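**Hand-held gripper: finger pad separation and stalled close**

The Brolis bench team has closed the fault report on the hand-held grippers. Two units were pulled from use after the finger pad shifted on its base during a close. No one was hurt. One trainee had a fingertip pinched between the pad and the housing, with no broken skin, and that was logged as a safety event under the usual rule.

The first sign was in the recordings. Debashish Sikder was checking a batch of 600 demonstrations and found a run in which the logged jaw width stopped short of closed while the trigger was at full travel. The jaw was reported as open by the same amount each time. He first put this down to a bad width calibration and re-ran it. The offset came back after 35 cycles.

Renato Fuentealba then took the unit apart. The rubber pad is held to its base by a molded lip and one screw from the rear. On the faulty unit the screw had backed out far enough for the pad to tilt under side load. When it tilted, the lower edge of the base caught on the housing and the finger stopped. Pulling harder on the trigger freed it suddenly, and the jaw then snapped shut. The pinch happened on one of these releases.

The second unit had the same loose screw but had not yet jammed. Both came from the lot assembled in February, when the Thepsuriya thread compound ran out and the screws went in dry. The build sheet has a box for compound. It was ticked on every unit in the lot.

Eldana Tekleab ran the load test on the repaired finger. With compound and the specified torque, the pad held through 943 full closes with a side load applied on each one, and the screw mark had not moved. With a dry screw at the same torque, the mark had moved by close 300 and the test was stopped there.

Actions:

- All grippers from the February lot are to be refitted before their next session. Tag the unit and hand it to Renato.
- Put a paint mark across each pad screw and the surrounding plastic. If the line is broken, the unit is out of service.
- Before a session, press the pad sideways with the trigger released. Any movement you can feel is a fail.
- If the finger stalls, let go of the trigger. Do not squeeze through it.
- Keep the free hand clear of the gap between pad and housing, including when handing a gripper to someone else.

Recordings made with the two units are held back until Debashish has checked jaw width against trigger travel. The Skurkier export has been paused for that set only.

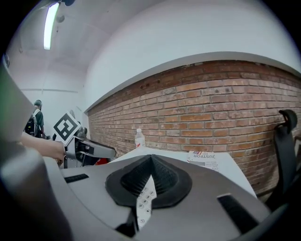 *Last changed: 12 August 2025*

The black pad with the textured faces is the part concerned. Its side faces take the load when an object is gripped off center, and the screw sits behind it, out of view from the user's side. The printed strip down the middle is not affected by the refit and should be left in place.

Elīna Adomaitis has the revised build sheet. The compound box now asks for the tube number and the initials of a second person. Hamdia Woldemariam is checking whether the Jokia units use the same screw. Until she has an answer, apply the paint mark and the side press to those as well.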